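Section 3 -- Setting up the drinks tray

Stamard service station guide, staff copy
Last edit: 3 October 2019, W. Bastos

Read section 2 first if you haven't wiped the table yet. Don't set up on a wet top.

What you need

- white table, already in position against the wall panels
- one red tray, the plastic kind with the rim
- two green soda bottles, black screw caps, unopened
- paper towels
- setup card (yellow folder, Nimel counter)

No glasses at this stage. Glasses are section 4.

3.1 Placing the tray

1. Check the tray. Cracked rim, sticky floor, anything like that -- swap it. Spares are under the Nimel counter.

2. Wipe the inside, then the corners. Sugar collects in the corners and you won't see it on red until a sleeve gets stuck in it.

3. Set it down near the middle of the table, long way or short way as per your card. Slide it back till the far side is close to the back edge of the table. Leaves room in front for hands.

4. Press each corner once. If it rocks there's somthing under it. Lift, wipe, put back.

NOTE: Don't line the tray with paper. We tried it in July at Ríos and the bottles slid on it every time someone carried the thing.

3.2 Putting the bottles on

1. Wipe the bottles down before they go on. Base too.

2. Check caps. Hand tight, ring not broken. Broken ring = don't serve, put it in the returns crate.

3. First bottle goes on the left half of the tray, towards the back. Stand it, let go, watch it for a second.

4. Second bottle in front of the first, same side. One behind the other, not side by side.
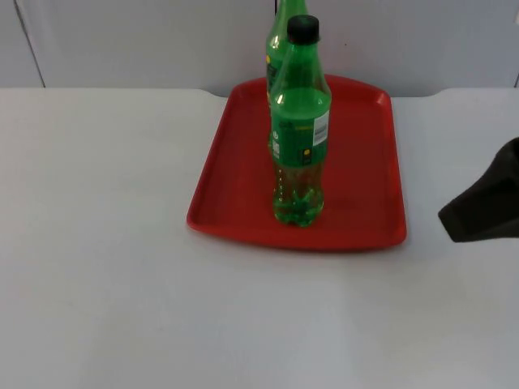 The right half stays free. That's where the glasses will go, and if you fill it with bottles now you'll be moving them again in section 4 with guests waiting. Two bottles per tray is the limit. A third one makes it tip when you pick it up from one end.

5. Turn the front bottle so the label suits your station. Self-serve: brand side out to the guests. Staffed counter with the Werkero scanner: barcode where you can reach it without lifting the bottle.

CAUTION: Never carry a loaded tray by one side. Two hands, both short ends, bottles toward your body. Go slow through the doorway, there's a lip.

3.3 Quick check

Do this before you walk away. Takes 14 seconds, I've timed it.

- Tray flat, not hanging over any edge
- Both bottles upright, bases flat on the tray floor
- Caps on
- Nothing on the right half
- Table in front of the tray clear

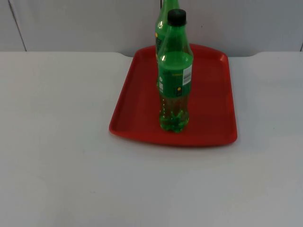

Fig. 3-2. Front bottle with label and barcode, second bottle behind it.

If the back bottle is hard to grab, shift it a bit left. Don't pull the front one forward to make space, it ends up against the rim and then it leans.

Damian Krajewska does the walk-round on event days and will ask to see the card, so fill it in as you go and not at the end. Station number, tray count, your initials. For rooms over 200 guests there's a second sheet. Over 400 ask Damian, the layout is diferent and this section doesn't cover it.

3.4 Clearing and changing over

1. Bottles off first, tray second. Always. Don't tilt the tray to get at a bottle.

2. Front bottle off, then the back one. Stand them on the table to the right of the tray if they're going straight back on.

3. If they're going in the crate, lay them on their sides on the table. Caps all pointing the same way, easier to pack. Check they're tight before you lay anything down.

4. Keep laid-down bottles well in from the table edge. They roll. Not far, but far enough.

5. Look over the empty tray. Wipe it even if it looks fine.

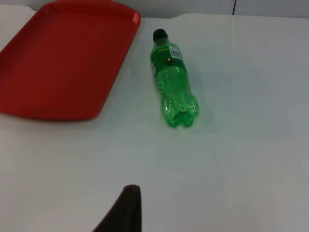 3.5 Problems

Tray slides on the table
Underside is damp. Dry both surfaces.

Bottle won't stand straight
Look at the feet on the base. If one's pushed in, use another bottle.

Bottle went over
Leave it closed. Swap it, stand the old one in the crate and let it settle before anybody opens it.

Label torn or barcode won't scan
Type the number in by hand -- Werkero sheet, inside cover. Still fails, set it aside and mark the card.

Ring left on the table
Warm water and a cloth. No scouring pads on the white tops, they leave gray marks.

Continue to section 4, Glasses and ice.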